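Paid participants wanted: can a machine put the groceries away yet?

Jul 2, 2020

Zatard is looking for 6 people who do real chores and are hard to impress. Sales people keep telling us that household robots are nearly ready. We have our doubts, and we'd like yours on paper.

You'll watch two systems, Rumelier and Jorneck, try plain jobs: fruit into a basket, towels into a stack, cans onto a shelf. Then you do the same jobs by hand and score both.
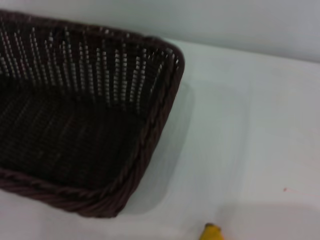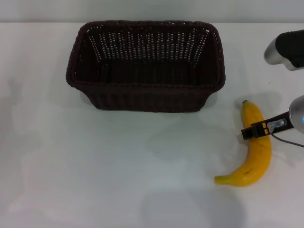 The fruit job: one banana, one basket.

A four-year-old can do most of this list. Whether a machine can do it on a busy morning, with bruised fruit and someone in a hurry, is another matter - and the demo reels skip that part.

Sessions run 4 hours, on 2 days in October, at our Ackroyd site. Pay is $300 for both days. Stockroom, cleaning or kitchen work is a plus. No engineers, please, and no one who sells these things.

To apply, write to Dean Bickerstaff and name the chore you'd trust a robot with last.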